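Workroom Diary
Category: Home Storage & Sorting
October | By the Rillham workroom
4 comments | 11 shares

Entry, 6:40 a.m.

Started the color sort on the big tub before breakfast. The tub came out of the hall closet last night and weighs more than I want to carry twice, so it stays under the window until it is empty. Estimated contents are 4,000 pieces. The estimate comes from weighing a sample on the kitchen scale and scaling up, and it will be wrong by some margin, because the sample had too many large plates in it. I will correct it when the first quarter is done.

Method, for the record. Small square bins go on the white table, one color family per bin, overflow to zip bags. Sorting by part is faster to build from and slower to set up. I tried sorting by part two winters ago with the Gadness drawers and gave up at the slopes, where there were too many angles and too few of each. Color is the coarse pass. If the coarse pass holds, a second pass by part can be done inside each color with the bins already on the shelf.

The bins are the vented type, with slotted walls and a perforated floor. I chose them over solid trays for one reason: grit. This tub has spent time in two garages and a sunroom, and everything in it carries a little sand. With a perforated floor I can shake a bin over newspaper and the sand falls through while the parts stay. The holes are smaller than any part I own, with the possible exception of the thin antenna pieces, which can leave through a wall slot if they land end-on. Those go in a jar.

9:15 a.m.

Washed a trial batch of 31 parts in a mesh bag in the sink, lukewarm water and one drop of dish soap. Rinsed twice. Anything with a sticker was held back. Lukewarm matters for the clear and tinted parts, which I have clouded before with water that was too hot. Spread them on a towel in front of the box fan. Drying took longer than I allowed for, mostly because water sits inside the tubes on the underside. Next batch gets turned stud side down halfway through.

Changed the bin order while waiting. The first layout ran dark to light, which looked tidy and was slow to use, as the hand kept traveling to the far end for the common colors. The new order is by how often I reach for the bin. I also turned the row to run diagonally across the table. A straight row parallel to the edge puts the end bins at a poor reach angle from the stool. On the diagonal the near end sits by the left hand and the far end by the right at full stretch.

11:50 a.m.

Greens separated from turquoise. This was the argument of the morning, conducted with myself. Under the ceiling light the two are close enough in the smaller tinted parts that I misfiled several. By the window there is no difficulty. Rule adopted: anything doubtful waits on the table until it has been looked at in daylight. Lavender has been simple. There is very little else in the tub that resembles it, apart from a faded pink plate that I put back twice. 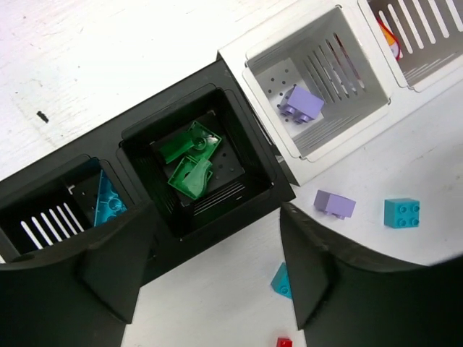 Bins on the diagonal, late morning. Greens in the middle, lavender to the right of them, strays still on the table.

The table needs attention when this is over. It was bought as a wipe-clean surface, and it does wipe clean, but it scuffs, and there is a small dark mark that has resisted soap, baking soda and an eraser. I will try rubbing alcohol on a corner of it first. A felt mat would protect the top, but bricks catch on felt and will not slide, and sliding them is half of how I sort. Leaving the surface bare for now.

2:30 p.m.

Rate check. Timed myself for 20 minutes with the kitchen timer and logged 95 parts an interval at best, well under what I had planned on. The loss is in the handling. I was picking up each part, turning it over, looking for damage and then placing it. Inspection and sorting are two jobs and ought to be done separately. Revised procedure: sort first, inspect when the bin is full. Cracked or chewed parts get pulled at that stage and go in the Catska tin with the other rejects.

Also noted that small parts hide under the bins. Lifted the row and found a one-stud round plate that had worked its way beneath. The bins will be lifted at the end of each session from now on.

The scoop experiment was not a success. I took the flour scoop to the tub to bring over larger quantities at once. It does move more parts, but it drops them in a heap, and a heap has to be spread before anything in it can be seen. A shallow handful, let go low over the table, spreads itself. Scoop returned to the kitchen and washed.

5:05 p.m.

Labels. The label maker is out of tape, so I used masking tape and a pencil, which can be changed. Tape does not hold well on slotted walls. It wants a flat area, and the only one is the narrow rim. I cut the strips down to fit. Ink labels can wait until the color groups stop moving.

The shelf that all of this will go on is the Fiore unit from the study. Measured it again, and the bins fit two deep with a finger of clearance at the back – enough to get a hand behind and pull. Stacking would double the capacity, but only if the bins nest securely, and I have not tested that with weight in them. Test tomorrow with the heaviest color.

8:20 p.m.

Stopped for the night. The tub looks the same as it did this morning, though the level has gone down by a hand's width on one side where I have been digging. I leveled it out so that I can judge properly tomorrow. Strays from the table went into a soup bowl for the daylight check. Fan off, towel hung up, mesh bag on the faucet.

To buy: label tape, a second mesh bag, rubbing alcohol. To find: the lid of the tub.

Filed under: bricks, sorting, small parts
Share this entry (11) | Comments (4)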